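Traveling with liquids and small items: common questions
Griffiths Coach Tours, passenger help. Updated 21 Sep 2023

Do I need to put my toiletries in a clear bag?
Only if your tour includes a flight. For coach-only tours you can pack them any way you like. Most passengers use a bag anyway, as shampoo tends to leak on long drives.

What kind of bag should I use?
Any clear bag that closes fully and that you can see through. Check your airline's size limit before you leave home.

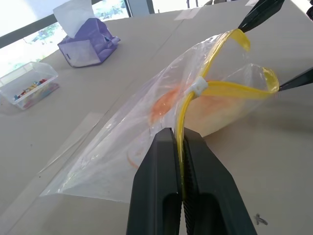

Clear zip-lock bag with a yellow zipper track.

Can I bring medicine in my hand luggage?
Yes. Keep it in the original box with the pharmacy label on it. If it has to stay cool, call the office at least 9 days before you travel and ask for Nia Beddoe. Not every coach has a fridge.

How many bags can I take?
One suitcase in the hold and one small bag at your seat. The suitcase must have a Griffiths tag on it. Tags come with your tickets.

I lost my luggage tag. What now?
Write your name, booking number and tour code on a plain label. The driver will have spare tags at the Lasstead stop, but not at the smaller pickups.
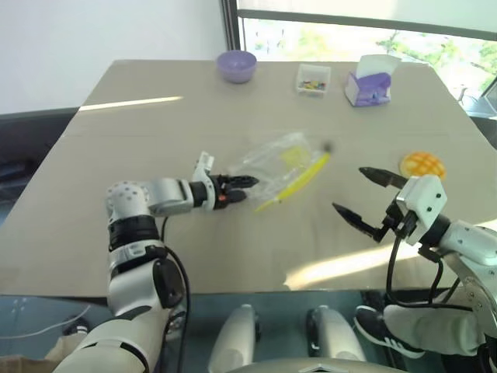 Put a second label inside the case too, on top of your clothes. Tags do come off in the hold, and the inside label is what we look for first.

Can I eat on board?
Cold food and drinks with a lid are fine. Please leave hot food for the rest stops.

Something was left on the coach. Who do I contact?
Call the office and choose extension 131. Found items are kept until the end of the following month, so anything left in October is held through November. We can mail small items if you pay the postage.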